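20th February
Notebook, arm bench. Wrist camera perception and grasp planner.

Continued with the ring task on the number board. Goal for today was to find why the planner refuses good grasps, or accepts them and then stops above the ring without closing. Yesterday I wrote that the detector is the problem. I think now this was wrong, or only a small part of it.

I started with the logs and not with the arm. The last long run has 200 attempts. I went through all that ended in "no plan" or "timeout at pregrasp" and sorted them by hand, because the status codes from the planner are not enough. Of the failed ones, 52 have a correct detection of the ring, with a center that I would also have clicked. So the network sees the ring. What comes after it loses the ring.

Two places where it can be lost:

First, the mask filter. We throw away every mask which touches the gripper region at the bottom of the picture. This rule is from the time with the old fingers. The open fingers reach higher in the view now, and the region in the config file was never changed. When the ring comes between the finger tips in the last part of the approach, the mask is near the forbidden region, and with a little noise it touches. Then the track is dropped, the planner waits for a new one, and we get the timeout.

Second, the depth. The ring is thin and lies flat on the table. In the point cloud it is almost nothing, a small step with noise on it. The plane removal takes away everything closer to the table than the threshold, and sometimes this is the full ring. When only a part of it stays, the centroid moves to one side and the fingers would come down off center. I plotted this for several attempts and the shift is always toward the side where the rim survived. 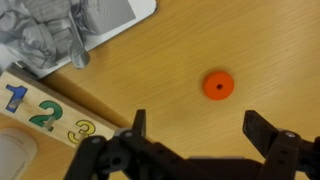 For the mask filter I made the change that Randa proposed last week. Instead of a fixed rectangle we now render the finger model in the camera view from the joint state, and we use this silhouette with a margin of 9 pixels. It is slower than the rectangle, but it still fits in the cycle. I had to correct the hand-eye calibration before it was usable. The silhouette was sitting too low, and I lost almost one hour looking in the renderer for an error which was in the transform file. Note for myself: the file in the Umosholm folder is the old one. The good one is in the shared config, with the later time stamp. Somebody should delete the old one. I did not, as I am not sure if the other bench still reads it.

For the depth I do not want to play with the threshold again. Every time we lower it, the table grain and the reflections give us ghost objects, and the planner tries to pick up pieces of table. So for flat parts I take the center from the color mask only, project it on the fitted table plane, and add half of the known part height. The part height comes from the object list. This is not elegant, because it needs to know which object it is. But for this task we always know.

One thing to be careful with: the hole. The mask from the network sometimes includes the hole and sometimes not. For the centroid it makes no difference when the hole is in the middle, but the old grasp scorer looked at the depth under the contact line, and the hole there gave a bad score. I switched this term off for ring type objects. It should be a flag in the object list and not an "if" in the code. Now it is an "if" in the code.

Then I replayed the recorded data with both changes. Replay is only perception and planning, no motion, so it does not say if the ring would be really in the fingers. From the same 200 attempts, 157 give now a valid plan until the close command. I checked a part of the new ones by eye and the grasp lines look reasonable, through the center. A few choose the approach direction where one finger would come close to the number board. The planner says it is free. I do not fully trust it, because the board is in the collision scene as a simple box, and the pegs are one more box on top. The pegs box is generous, so I believe we are on the safe side, but the edge of the board should be checked on the real table with slow speed.

What is still bad in replay:

The track id changes when the arm stops and the exposure jumps. Short gap, then a new id, and the state machine goes back to "search". A small hysteresis would help. Zakura has this already in their tracker wrapper and I think we can copy the idea without taking the full package.

The white and shiny things at the side of the table. The segmentation makes strange masks on the wrinkled film or foil, several small ones which come and go. They are outside of the workspace polygon and so they are removed, but they cost time before they are removed. Better to crop first and segment after. I am surprised that we do it in the other order.

Some plans are valid but very long. The wrist makes a large turn for a ring, where the rotation does not matter at all. The sampler does not know about the symmetry. I should give it the rotation as free around the vertical axis and let it take the one closest to the current joint position.

Discussed with Randa in the afternoon. She agrees with the projection on the plane, but she does not like that the plane is fitted only once at the start. If somebody pushes the table, everything is shifted and we do not notice. She wants a check in each cycle, only a quick residual on a few points, and a stop if it is too big. I think this is right. She also asked to keep the old filter behind a switch until the Munteanu visit, so that we can show both. Fine for me, it is one line.

Pushed to branch flat_parts. Tests pass, except the one for the hand-eye loader, which expects the old file path. I left it red on purpose, please do not fix it by changing the path back.

Next:
- symmetry flag in object list, move the ring "if" there
- crop before segment, measure the cycle time before and after
- plane residual check with stop
- hysteresis for the track id
- slow run on the real arm, ring at several distances from the board, write down each close attempt with the offset
- ask who owns the Umosholm folder

Open question, for whoever reads this: when the close command is sent, we use the finger width from the object list. Should we use the measured mask width instead? For a ring lying flat it would be easy, but I do not know what happens for parts that stand.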